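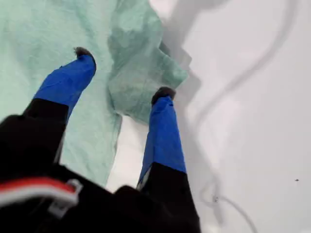 Two blue fingers and one rather crumpled bit of green cloth.

I finally got myself to the Lerkier open day in May, after missing it twice, and came home with far too many photos. My phone claims I now have 2943 pictures on it, so I've been strict and picked my favourites for this page! If you've never been, Lerkier is the shared workshop behind the old Tivari bakery (go in by the side gate, the front one sticks). Entry was free, tea was 2 pounds, and they'd put 300 chairs out for the talks, which was hopeful of them but very nice if you like a row to yourself.

I'd meant to do the whole building in order and got as far as the cloth folding demonstration, run by a little group called Foltel. I do love watching other people's laundry problems. Cloth is a pig of a thing for a robot, they told us, as it never lies the same way twice, and every crease changes where you'd want to take hold of it. I have the same trouble with fitted sheets. I asked whether it could do those and got a long look.

What I hadn't expected was how much I'd like the fingers. They've got blue sleeves on, and dark fuzzy little tips that put me in mind of a worn-out paintbrush. I could have stood there all afternoon just looking at those. 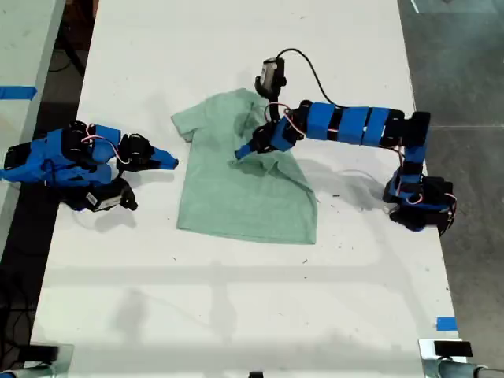
The T-shirt table, with one arm at work on the right and its neighbour folded up low on the left.

I do like the blue and black, very smart. There's a small camera perched up above the wrist of the one on the right, and wires looping about all over the place, so it felt much more like somebody's shed than a showroom (I mean that as a compliment). A boy next to me wanted to know if they did socks.

I stayed until 6 and only left when my feet gave up. Never made it upstairs to the Rashti room, where the drawing machines were, so if you went and took any pictures of those, please send them over and I'll add them to the page. Same goes for the cake stall!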